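Three Valleys, One Pass: A Winter Week in Farquharson

The road into Farquharson follows the river for most of its length, then climbs through a set of switchbacks and comes out above the tree line with very little warning. In January the plows keep it open from six in the morning until late evening. Outside those hours a gate comes down at the last village, and anyone who arrives late sleeps in the valley.

The ski area is made up of three linked villages. Wosix is the highest and the oldest, Fusel sits in the middle, and Jiltisik is down in the forest on the far side of the ridge. One pass covers all of them. The lifts meet at a saddle above Fusel, and a fairly confident skier can start in Wosix after breakfast, eat lunch in Jiltisik and be back before the connecting chair closes at 3:30.

Most people spend their first day close to home, which is sensible at this height. The air is thin enough to notice on the stairs, and the light is flat on cloudy mornings.

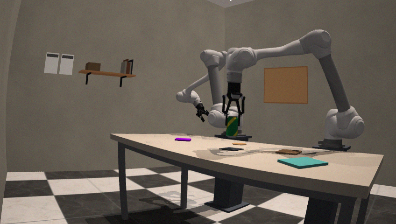

Wosix: High and Open

Wosix has the best snow and the worst weather. The upper bowl faces north and stays cold into April, so the surface holds up when the lower runs have turned to slush. There is 1000 meters of vertical from the top station to the village, and on a clear day you can ski all of it without stopping for a lift.

The runs are wide and mostly blue or easy red. The exception is the gully under the old drag lift, which is narrow at the top and gets moguled by noon. It isn't groomed. Locals ski it early, when there's room to turn, and leave it alone for the rest of the day.

Wind is the main problem. The top chair closes if it gusts, and when that happens the crowd moves down to the two lower lifts and the lines grow fast. Check the board outside the ticket office before you commit to a plan. If the top is shut, take the gondola toward Fusel and don't wait around for it to open.

The village itself is small. It has a grocery, a bakery, a rental shop and a short row of apartment buildings from the seventies. The apartments are plain but they're warm, and most are within 200 meters of the snow.

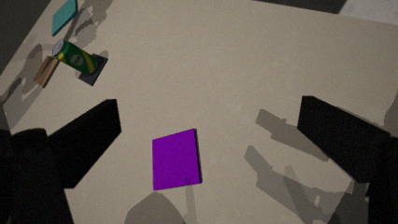
Fusel: Where to Learn

Fusel gets the families and the beginners. The nursery slope is right behind the ski school, fenced off from the main runs, with a covered moving carpet. Group lessons start at 9:15 and again after lunch. The afternoon groups are smaller in every week except the school vacation in February.

Once you can stop and turn, the next step is the long green road that winds down from the saddle. It's gentle the whole way, although two flat stretches will have snowboarders walking. Keep your speed up through the tunnel and you should make it across the first one.

Food is cheaper here than in Wosix. The cafeteria at the gondola station does soup, sausages and a decent potato pancake, and it doesn't mind people eating their own sandwiches at the outside tables. For dinner, book ahead. There are only a handful of restaurants and they fill by seven.

The free bus between the villages runs every 30 minutes during the day and hourly in the evening. The last one leaves Fusel at 11 p.m. Taxis exist, but they come up from the valley and charge for the trip both ways.

Jiltisik is the village that regular visitors tend to keep for storm days. The runs are cut through spruce, so you can still see where you're going when the upper mountain is in cloud.

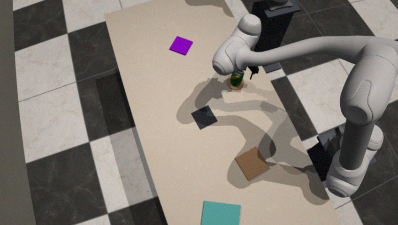
It's also the steepest of the three. Both black runs drop straight to the village, and the lower one is often icy by mid-afternoon. Rental skis with dull edges are no fun on it, so ask the shop for a tune before you go over.

The marked trails for snowshoes and cross-country start behind the church. The longer loop takes half a day and passes a hut that serves hot drinks on weekends. Bring cash for the hut, and bring a headlamp if you set off after lunch in December.

Lift passes are sold at all three bases and cost the same at each. The season usually runs from early December to the middle of April, with Jiltisik closing first.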